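# Desktop Drawer Unit: Handle Retrofit and Use Study

Group 6: Senyo Addo, Rhonda MacDonald, Fiifi Frimpong
Supervisor: Kwesi Ansah

## 1. Purpose

The Mesham study rooms have desks with no storage. Small items such as chargers, pens and staplers are left on the desktop or lost. The group was asked to fit out a two-drawer desktop unit and to find out whether adding a handle makes a drawer easier to open one-handed.

The work covered one unit only. No attempt was made to design a new carcass.

## 2. The unit

The unit is a Zesari two-drawer box bought second-hand. The carcass is pale wood and the drawer fronts are white. Each front has a semicircular thumb notch in the middle of its top edge, which is how the drawers were meant to be opened.

A black pull handle was fitted to the upper drawer. It has a long backplate with rounded ends, and a bar that stands clear of the plate. The lower drawer was left with its notch only, so that the two methods could be compared on the same unit. The drawer boxes behind the fronts are pine and were not altered.

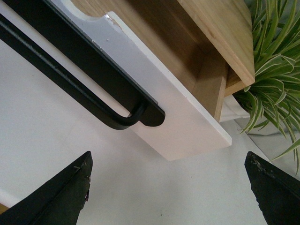
Fixing was by two screws through the front from inside the box. The holes were marked from a paper template, drilled from the outer face with masking tape over the paint, and cleared by hand. The first template was printed at the wrong scale and was thrown away. Seidu Kyei in the workshop lent the drill stand and checked the hole spacing before the second attempt.

## 3. Method

The unit was placed on a white table at normal desk height, next to a potted spider plant which already stood there. The plant was kept in place because desks in the study rooms are rarely clear, and a side obstruction affects how the hand approaches the drawer.

Each person taking part was asked to:

1. open the upper drawer by the handle, take out a pen and close the drawer;
2. open the lower drawer by the notch, take out a pen and close the drawer;
3. repeat both with the other hand.

The order of drawers was swapped for every second person. An opening was counted as failed if the whole unit moved on the table or if a second hand was used. In total 191 openings were recorded. Sessions were limited to 45 minutes.
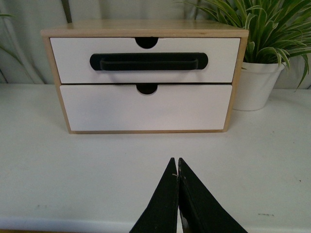
## 4. Results

Failures were more common with the lower drawer. The usual cause was the unit sliding forward, as the thumb had to press down and pull at once. People with larger hands found the notch tight and tended to use one finger.

With the handle, most failures came from the unit tipping slightly when the drawer was pulled too far. There is no stop on the runners. One session had to be left out because the record sheet was not filled in properly.

The handle sits below the notch on the upper front, and more than 60 openings were made with the fingers on the bar and the thumb in the notch. This grip had not been expected and was not listed on the sheet. Rhonda MacDonald added a column for it after the first session, so earlier use of it is not known.

## 5. Limits of the work

The two drawers are at different heights, and the effect of height cannot be separated from the effect of the handle. A fair test would need the handle moved to the lower drawer and the full set repeated. Drawer load was also not controlled beyond the pens.

## 6. Further work

- Fit rubber feet to the carcass and repeat the lower drawer test.
- Add a stop to both drawers.
- Try a shorter handle from the Garrido range on the lower front, using the corrected template.

The template and record sheets are in the project folder under Appendix A.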